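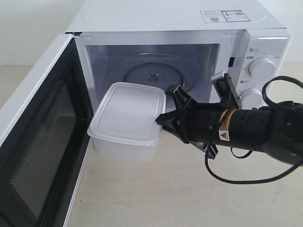
Figure 9. White countertop microwave oven with its door open, showing the glass turntable.

4.3 Shared kitchens and the review schedule

The second-year housing studio asked students to plan a residential building with shared kitchens on a narrow site in Estberg. The plot is 13 meters wide at the street and falls toward the rail line at the back. Each student worked alone until the first intermediate review in February and in pairs from then on. The brief set no limit on the number of stories, but every kitchen had to have a window that opens and a door to a common stair or gallery.

We kept all drawings submitted at the intermediate and final reviews, along with the written comments of the guest critics. In total, 1002 sheets were scanned and sorted by review, scale and type of drawing. Plans and sections at 1:100 make up the largest group. Models were recorded only where the pair had brought one to both reviews, so the model record is thinner than the drawing record and is not used in the counts in Section 5.

Small appliances were a minor item in the brief. Students had to show where they would stand and how much room an open door would need. Many early plans showed a counter as a plain strip with a sink and a cooktop, and the critics came back to this several times. In the final plans most pairs had drawn door swings, and a few had moved the counter away from the entrance as a result. Comments on appliances were coded under "use" and not under "equipment", a category we dropped after the first pass.

The stair drew far more comment than the kitchen. At the intermediate review, critics asked how residents on the upper floors would meet those below, and whether the gallery could be used in winter. Pairs who had placed the kitchens on the street side tended to answer with a wider landing. Those who had placed them toward the rail line had a noise problem to solve first, and several turned the plan around between the two reviews.

Two of the schemes, Waaka and Zondley, were named by their authors and are discussed under those names in Section 5. Waaka keeps a single stair and stacks the kitchens beside it. Zondley splits the building in two and joins the halves with galleries on alternate floors. Both sets of drawings are held in the Skendeo archive, last checked on 14 September 2025. Sheets without a scale or a north arrow were kept in the archive but left out of the comparison.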